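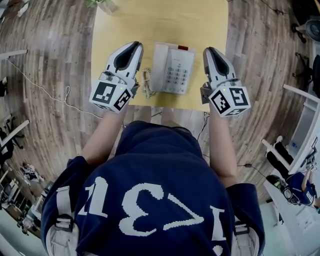

*White desk phone on a light wood table, handset on the left, cord off to the side.*

# Cleaning a corded phone: what I'd skip

Every list of desk phone tips I've read tells you to buy something. Special wipes, putty, a canned-air kit, a "cord conditioner" (I still don't know what that would condition). I've kept corded phones going at home and in a small office for 16 years, and most of what they need is a cloth and some patience.

**Unplug it first.** Take out the line cord and the power adapter if there is one. Lift the handset off and pop the coiled cord out at both ends. The little plastic clip snaps off if you yank it, so press it flat with a thumbnail before you pull.

**Cleaning putty.** I tried the Sterkar kind on a gray keypad and spent longer picking putty out from between the buttons than I'd have spent on the dust. A dry, soft toothbrush with the phone tipped face down does the same job.

**Baking soda paste.** Popular for yellowed plastic. It's a mild abrasive and it dulls a shiny handset. On a beige cord it does next to nothing, and you'll be rinsing grit out of the coils. Dish soap in warm water, on a cloth wrung out hard, then a second cloth with plain water. If the plastic has yellowed with age, you can't wipe that off.

**Rubbing alcohol.** Fine on a cotton swab around the mouthpiece holes. I keep it away from printed numbers. Setsuko Miyazaki tells me she has used it on hers for years with no fading, and she may be right, but I've lost a 6 and most of a 2 that way.

**Untangling the cord.** The usual advice is to let the handset dangle and spin. It works, and the knots come back in a few weeks if you always switch hands during a call. For coils that have flipped direction, start at one end and turn them back along a pencil. Hair dryers get recommended a lot. I melted a cord in November and won't be trying it again.

**Where to put it.** Keep the handset side toward the hand you pick up with, and leave room for the cord to lie slack on the table. Houseplants are fine nearby if you move the phone before watering — a saucer that overflows will find the keypad.

**Before you plug it back in.** Leave everything apart overnight. Check for a dial tone, then press each button once during a call to your own voicemail. A button that sticks usually needs another go with the dry brush.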